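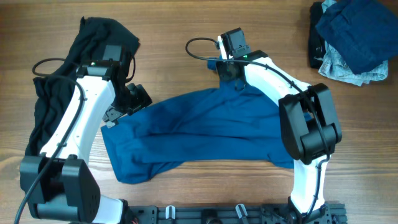
**Keeping the Blue In: Does a Salt or Vinegar Soak Really Stop Cotton Fading?**

Mekdes Hailu and Takumi Ichikawa
Textiles and Materials, project report
Supervisor: Tomoyo Chiba

My grandmother swears by vinegar. Takumi's mum swears by salt. We had been arguing over it since orientation week, so when the project list came out with "colour fastness in household laundering" on it, we put our names down before anyone else could!

**What we did**

We bought plain navy cotton jersey from Higuchi, the fabric shop near campus, and cut it into matching swatches. One set was soaked overnight in salt water, one in diluted white vinegar, one in plain tap water, and the last set went straight into the wash. Every load used 70 mL of the same liquid detergent and a warm cycle, with a strip of undyed cotton pinned to each swatch to catch any loose dye. Drying was on an indoor rack, away from the window.

We judged fading against a grey scale under the light box in Daichi Kinoshita's lab (thank you, Daichi, for the key and the biscuits). A rating of 5 means no visible change.

**Results after the final wash**

| Soak | Colour change | Staining on white strip |
|---|---|---|
| Salt | 4 | 4 |
| Vinegar | 4 | 4 |
| Tap water | 4 | 4 |
| None | 4 | 2 |

We were thrilled with this table, even though it settles the family argument in favour of neither side. Any overnight soak cut the staining, and plain water did it just as well as the pantry remedies. Our guess is that the soak rinses out loose surface dye before the white strip ever meets it – we would need to measure the soak water to be sure.

**Problems**

The spin speed was set to 900 for all loads except the first, which ran on the machine's default. We repeated that load with fresh swatches and left the original out of the table. We also tested only one fabric from one bolt, and a different dye could behave quite differently.

**Next**

In April we want to try the same method on denim, and Takumi is already collecting offcuts.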